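Tollex Display Risers for Small Museums and Campus Collections

By Jannik Wunderlich
11/02/2021

I've been helping put up exhibits at the Sedberg teaching collection for longer than I care to admit, and most of that time we propped things on whatever was in the closet. Then a former student of ours, Kazimiera Kozłowski, came back to run the study room and talked us into trying the Tollex risers. I'm a convert! We bought one set in October, then two more, and now I sell them through this page to other little museums (I take orders by email, nothing fancy).

A set has nine risers in three heights, all with a matte white finish and a felt foot. The tallest holds 500 grams on its narrow end and a good deal more lying flat. I wouldn't put a bronze on one -- you have the Fudex steel blocks for that -- but for pottery sherds, medals, small books and beadwork they're lovely, and they don't steal attention from the object.
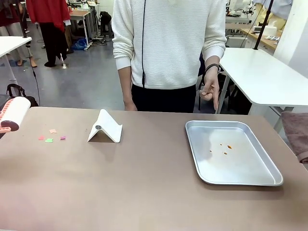

Getting them clean and keeping them that way

Use a dry cloth first. If there's a mark that won't budge, a barely damp one will do, and please skip the spray cleaners, which leave a film under case lighting. We have some 270 objects out at any one time, and going through all the risers takes me a morning with the radio on.

I used to wrap each one in tissue between shows. Now they go back in the carton with the dividers and I've had no chips so far.
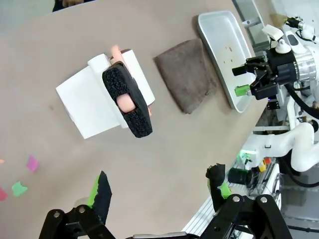

The felt does wear down if you slide them around on glass, so lift them. Replacement feet come on a sheet and peel right off. Item number for the full set is 3160, and the feet are 4000, in case you're ordering both.

Comments

Tạ: Do the short ones stack? Our cases are really deep and I need height at the back.

Jannik Wunderlich: Two will, three gets wobbly. I'd go with the tall ones back there.

Marbles_and_Maps: Ordered a set for our alumni room and the yearbooks look great on them. Wish they came in gray too!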